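My dentist's office moved in May, and ever since then I have been getting mail from a company called Gondent, which would like me to join a membership plan. I have 36 teeth-related emails in a folder called Later.

So I decided to cancel things. All of it, in one evening, with a sandwich.
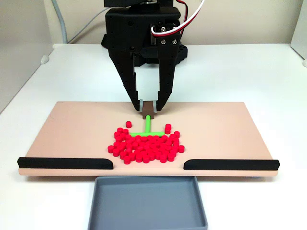 Green T-shaped tool, tan board.

The meditation app went first. It asked me to breathe before confirming, which raised my blood pressure. Then Fuveo, a recipe service I joined for a soup and kept for 212 days. They offered me 3 months free if I would say what I didn't like. I typed "the soup."

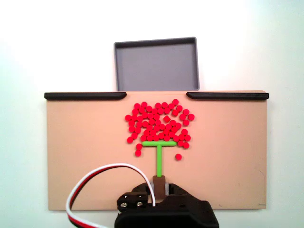

The gray tray behind the board.

Gondent has no cancel button. It has a phone number, and the phone number has a flute. I lasted seven minutes — long enough to finish the sandwich — and hung up a member in good standing.
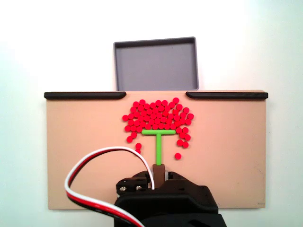

Kári Þórarinsdóttir told me to change my card number and let them all starve. I tried it. Gondent sent a very kind note asking if everything was okay at home.

Filed under: Small Defeats, Money

2 comments

Noman Qureshi
The flute gets worse after ten minutes. There's a second flute.

Maxence Courtois
what was the soup

Contact | © All rights reserved | Back to top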